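An afternoon at the Kuvlow open day
2023-12-22

I had the day off and had signed up back in November for the open day at Kuvlow, the robotics lab out past the Gulthorpe rail yard. They hold one in May and one just before the holidays. A friend went to the May one and said it was mostly slides. This one was mostly standing around tables, and I liked that better.

Parking was behind the building and it was full by one. I left the car on the street and walked. At the door they give you a sticker with your first name and a group number. I was in group three, which had 19 people in it, including a couple of kids who looked about ten and a retired man who used to run the pressing room at a hotel laundry. He asked better questions than I did.

The first stop was a short talk by Ok-hee Ahn, who runs the cloth handling work. She has been at Kuvlow for a few years and before that worked on packing machines. Her main point was that a box stays the same shape when you pick it up and a shirt doesn't. A program that knows where the corners of a box are can be fairly simple. With a shirt, the corners go somewhere new every time you touch it, and some of them end up underneath. She said her group had logged almost 2,000 folding attempts this year and that she would not tell us how many were good. People laughed, but she did give the number later when somebody pushed. It was 898 that she would be willing to put in a drawer.

After that we went into the work room. It is smaller than I had pictured, and warm from all the equipment. There are several arms in there, and the one for our group was called Seol. The tables are metal with slats, the cables run everywhere, and there is a good deal of ordinary stuff on the benches too – organizers, cutting mats, cardboard. It reminded me of my brother's garage. 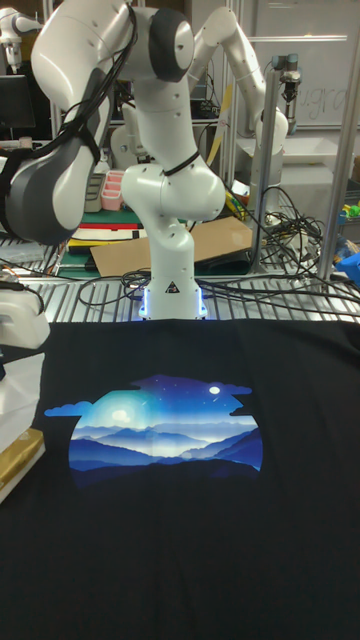 Seol's table, with a T-shirt laid out flat. Second arm in the back right.

I had wondered what they would use for the demo, and I guess I expected a plain white towel. Ok-hee said they started on towels and moved to T-shirts last winter. Dark shirts are harder, she told us, as the software has trouble finding a black sleeve edge lying on more black cloth. A big print on the chest helps in one way, because it gives the system something to find. It also causes trouble, since the printed area is stiffer than the rest and bends in its own way.

The routine she described has four steps. Find the outline of the shirt, bring in one side, bring in the other side, then fold the bottom up to the collar. We watched a few runs. The first went fine, though slowly. I timed it on my phone at just over 60 seconds. On the second run the arm missed a sleeve, stopped, and waited for someone to press a button. On the third it got the sides in and then made the last fold at an angle, so the result looked like something I would do at eleven at night.

The man from the hotel laundry asked why they didn't use a folding board, the kind with hinged panels. Ok-hee said they have one, and it works very well, as long as a person puts the shirt on it straight. Getting the shirt straight is the part they are working on. He nodded at that and told her his pressing room had the same problem with new hires.

One of the kids asked if it could do socks. It can't.

I asked about the software. The planning part is called Butora and they wrote it themselves. I won't pretend I followed all of it. What I took away is that it picks a place to grab, guesses how the cloth will move, and then looks again after each step before it picks the next place. The looking again takes up a lot of the time. They want to cut that down next year.

There was coffee afterward in the front hall, and a sign-up sheet for the next open day. Bring a sweater for the hall, it is much colder than the work room. If you go, ask for one of the early groups. Ours ran long and the last group was still waiting on the stairs when we came out.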